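# Sutport Guest Rooms: Bedding and Linen FAQ
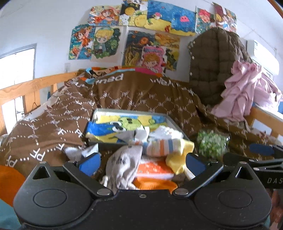
Llinos Howells wrote in to ask why the sheets can't be changed every day, as they were when she first stayed with us. We changed the schedule in February. Sheets are now changed every third night, and a fresh set is $18 if you want one sooner.

**Can I bring my own pillow?**
Yes. Please use a colored pillowcase. White ones get mixed up with ours and end up in the laundry.

**What time should I ask for extra blankets?**
Before 8 p.m. The linen closet is locked after that, and the night desk doesn't have a key.

**Are the comforters down?**
No. All comforters and pillows have a polyester fill. We have no feather bedding in the building.

**Do you use scented detergent?**
Not on bed linen. Towels are washed by Bultano, an outside laundry, and may have a light scent. Unscented towels need one day's notice.

**What happens if I stain something?**
Tell the desk the same day. Most stains wash out and there is no charge. If we have to replace an item, it's $20 for a sheet, $45 for a blanket and $70 for a comforter.

**Can I get a crib or a rollaway?**
We have two cribs and one rollaway. Both are free, but they go to whoever books first. Email Haf Voyle with your dates and room number.

*Last updated Sunday, June 18, 2023*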